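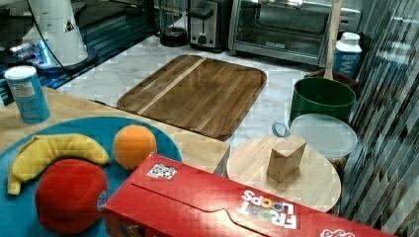 I have been putting off the kitchen since May, and I only started on it this week because Pacita is coming to stay and she is the sort of person who opens cupboards. She doesn't mean anything by it (she's looking for a glass, usually) but I always see them through her eyes when she does it, and what I see is four half-used bags of rice and a whisk with a bent arm.

So. The great kitchen sort-out, part one. I'm doing it in stages or I'll lose heart.

I started with the chopping boards, which sounds like an odd place, but they live on the worktop and there's nowhere to put anything else until they're dealt with. We've collected a silly number of boards over the years and most of them have been rubbish. The plastic one went in the bin without a backward glance, it had gone a sort of grey-pink down the middle and no amount of scrubbing was going to bring it round. The little one shaped like a pig went to the charity shop bag. I felt a bit guilty about the pig.

The two I'm keeping out are the big dark wooden one with the groove round it and the round pale one. The dark one is my absolute favourite thing in the kitchen. It's got a lighter stripe running across at a slant and I spent ages trying to work out whether it was meant to be there, and decided I didn't care because it's lovely. It came from Kristóf Vass, who used to make furniture and then went over to smaller things when his back got bad. He told me to oil it once a month and I have oiled it, I think, three times in all. Sorry, Kristóf! It got a proper going over yesterday evening with the food-safe oil and an old sock, and I left it well alone overnight.

The round one is for bread and cheese and nothing else. I'm quite strict about this. Onion gets into a board and then your toast tastes of onion for a fortnight, and I've had words with the whole household about it.

I do love the dark board on the marble. When we moved in I wanted to rip the marble out (I was convinced it would stain, and to be fair it has, there's a ring by the kettle where somebody left half a lemon) but I've come round to it completely. It's nice and cool for pastry and it makes even a messy kitchen look as if it might be smart underneath. The pale wooden top is where everything gets dumped, of course. Post, keys, shopping, somebody's PE kit. Every kitchen needs a dumping surface and I've stopped fighting it.

Cereal next. We had six boxes open. Six! Three of them had less than a bowlful in the bottom, the sort of amount that's too much to throw away and too little for anyone to admit to finishing. I made everybody eat dregs for breakfast two days running and there was a good deal of moaning. The Froot Loops are my own fault. Marjorie Gosling next door mentioned she used to have them as a treat, I said I'd never bought a box in my life, and the next thing I knew I was standing at the till with one. They're extremely sweet and they turn the milk a funny colour and I've had two bowls, so I'm not in a position to be snooty about them.

The trouble with cereal is where to keep it. The boxes are too tall to stand up in the cupboard over the fridge, so they go in on their sides and then they slide out at you when you open the door. I did look at those matching clear tubs everyone has. Dondaline do a set with clip lids that I rather fancied, but then you've got to decant everything, and wash the tub in between, and remember which muesli is the one with the nuts in. I know myself. I'd do it beautifully for a week. For now I've moved the big mixing bowls down to the bottom cupboard and given the cereal the taller shelf, and everything can stand up straight like a civilised person.

Then there's the toy food, which I hadn't planned on including at all, but it turns up in the kitchen whatever I do. My granddaughter has a whole greengrocer's worth of it and she likes to help when I'm cooking, and helping means serving me plush fruit on a plate. It has to be the big turquoise plate, too. I've offered others. The banana, the orange and the big red apple are the ones that get the most work, and I've been handed them as breakfast, lunch, tea and once as medicine. I was going to put the lot in a basket in the sitting room, but a basket in the sitting room isn't a shop, apparently, so they've been given the bottom drawer where the tea towels were. The tea towels are now on a hook. I don't need as many tea towels as I thought I did.

(If you're after some of your own, go for fabric fruit over the hard plastic sort. You will tread on it in the dark at some point.)

The spice and seasoning shelf took the longest and was the most shaming. I found a jar of mixed spice that moved house with us, and three lots of ground cumin, all started. Lleucu Lougher told me her trick is to write the month on the lid when she opens something, and I've gone round with a marker pen and done the same, though for most of them I had to put a question mark. Anything that didn't smell of anything went. The things I use every single day are staying out where I can grab them, and the rest can go in the rack in some sort of order. I tried alphabetical and gave up at C, because the paprika needs to be at the front and that's that.

Still to do before Pacita gets here: under the sink (dreading it), the drawer with the batteries and string in, and the top of the fridge, where I can't see and have therefore decided there's nothing wrong. Győző Szűcs has lent me his good stepladder for that, so I've run out of excuses.

I've also got an awful lot of rice to use up, so if anyone has a decent rice pudding that doesn't need watching every five minutes, do put it in the comments. I've got the oven on tomorrow anyway for a crumble.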